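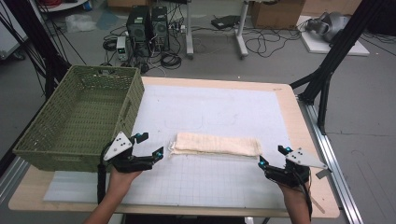 *Start position: cloth folded long, basket on the left, both grippers open.*

Cloth-to-basket demos, quick steps (Mousavi set):

1. Fold cloth into a strip, lay it on the grid mat. Basket empty.
2. Jaws open, then start recording.
3. Pinch the folded end, lift slowly. No jerks, the model copies jerks.
4. Into the basket, open jaws, stop.
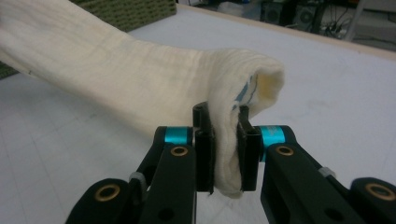 *Wrist view, fold held between the pads.*

Check the wrist view every 10 takes. Pads must be in shot. Aim for 70 a session, shift the basket a bit inbetween. Bad takes: bin them, dont trim. Queries to Mojtaba Shojaei.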